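Folding, and other things I have been told I do wrong

14 comments | 60 shares

I own a great many T-shirts for a man who wears four of them. The rest live in a drawer that has to be opened with one hand while the other goes in flat, like a vet's, to hold everything down. In August the drawer stopped opening at all, and I decided to become a person who folds.

I should explain where I was starting from. My mother folded in thirds and stacked by colour. I left home and began a system of my own, which was to take things off the airer, carry them upstairs in a lump, and wear them from the lump until it was gone. It worked perfectly well for years. Then I moved in with Jingyi Fang, who looked at the lump and asked what it was for.

Jingyi does not lecture. She simply refolds things after you, silently, within view. There is no defence against it. I would put a jumper on the shelf and come back from the kitchen to find it smaller.

So I read up. There are people who have written whole books about folding, and I read 1,627 words of one of them standing in a shop in Malholm before the assistant began tidying very near my feet. From this I took away that clothes should stand up in the drawer by themselves, like toast in a rack. Mine will not. Mine lean for a bit and then lie down, and I can't say I blame them.

I also learned that you need a proper surface. I had been folding on the bed, and the bed is too soft and has a cat on it. The kitchen table is too sticky. The ironing board is a plank designed for someone with one trouser leg. What you want is something wide and slightly padded, at a height where your back doesn't start sending letters. 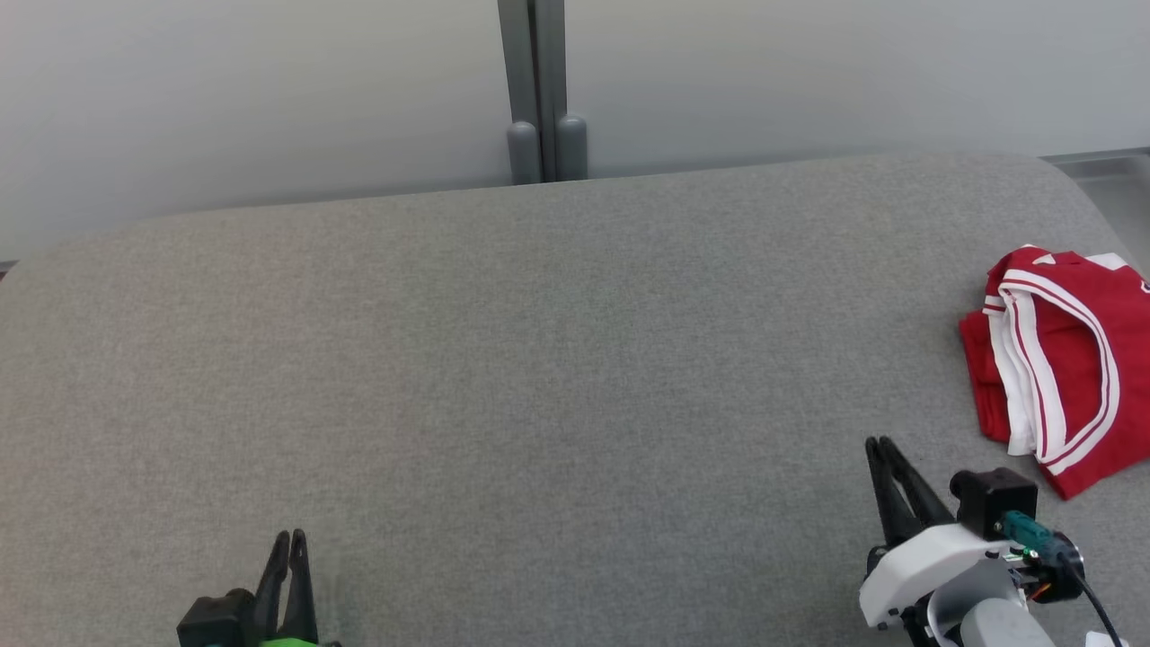
Football shirts are the worst things in the house to fold, and I will hear no argument. Cotton stays where you put it. A football shirt is made of something closer to water, and it slides off itself the moment you let go. I have tried thirds, halves, rolling, and the one where you pinch it in two places and flick, which I have now watched online more times than I have watched any goal. A red one with a white collar is a particular trial, because the collar has ideas. You get the body into a decent oblong and there is the collar, looping down the middle of it with its red edging on show, and the whole bundle sloping away at one end. I have decided that this counts as folded. It is more or less rectangular and it isn't on the floor.

Haiyan Hao, who I used to work with at Skeline and who has two boys in the under-elevens, tells me I am overthinking it. She deals with a whole team's kit every other week and her method is a bag. Everything goes in the bag, the bag goes in the boot, and the boys take out whatever comes to hand. I asked about creases. She said they fall out when you run, and I said I don't run, and she said well, there you are then.

The drawer, for those following along, now opens. This was achieved mostly by moving half of what was in it into a different drawer, and I'm aware of how that sounds. I did part with a few things. A conference shirt from Edach with a slogan on the back about synergy. Something grey that may once have been two things. A vest. I kept the one from the sponsored walk at Tan, although it has never fitted me in any direction, because I walked nearly 3,000 steps further than the route required after missing a sign by a garden centre, and I feel I earned it.

Jingyi has been very decent about all this. She stood at the open drawer for some time the other evening, and then she took out one shirt – only one – and refolded it and put it back. I looked at it after she had gone down to make the tea. I couldn't tell you what she'd changed, but it was standing up.

Next month, if I'm spared, fitted sheets. We have three and they are all currently being stored as a sort of cloud on top of the wardrobe.

Share this post | 14 comments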